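# Chapter 4: Training for a Long Distance on Foot

At the end of this chapter you will be able to plan a season of running for a beginner group, and to say how much rest each week of the plan must contain. You will need the terms from Chapter 3 (easy pace, steady pace, recovery day). If you are not sure of them, please read again the list at the end of that chapter.

## 4.1 The case of the Prandunholm club

Prandunholm is a small town on a river. Its running club was started in September with 36 members, and most of them had never run further than the distance to a bus. The club wanted to enter the Pikel Road Race, which goes from the village of Pikel to the harbor at Poltum. In the year of our case the race had 991 entries, and 731 runners reached the finish.

The difference between these two numbers is the first thing the student should notice. Many of the persons who entered did not finish, or did not come to the start at all. In a race of this kind the weather and the hills explain one part of it. The other part must be looked for in the months before the race, when the runner decides how far to go and on which days.

The Prandunholm coach made a plan of 68 training days. The days were divided into three blocks:

- **Block A:** easy running only, with walking allowed at any moment
- **Block B:** one steady run each week, and the other runs easy
- **Block C:** one long run each week, becoming shorter again before the race

We will return to these blocks in Section 4.3, where you will find the complete table. For now it is enough to see that the faster work comes late, and that in Block A there is none of it.

## 4.2 What the body learns first

A new runner often feels strong in the breathing before the legs are ready. The heart and the lungs adapt quickly to regular exercise. Tendons and bones adapt more slowly, and they give little warning. For this reason a beginner who feels well in the fourth week may be tempted to double the distance, and in the sixth week has pain in the shin.
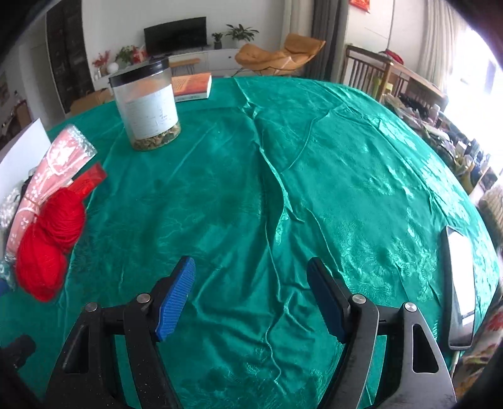
*Fig. 4.1. Green tablecloth with a woven floral pattern.*

The coach should therefore explain to the group that a short run is not a lost run. In Block A of the Prandunholm plan, members were asked to stop while they still felt able to continue. Some of them found this harder than the long runs which came afterward.

**Before you continue.** Write down the distances you ran or walked in the last two weeks, also the days with no exercise. Keep the page, as it will be used in the Cabrera method of weekly load, in Section 4.4.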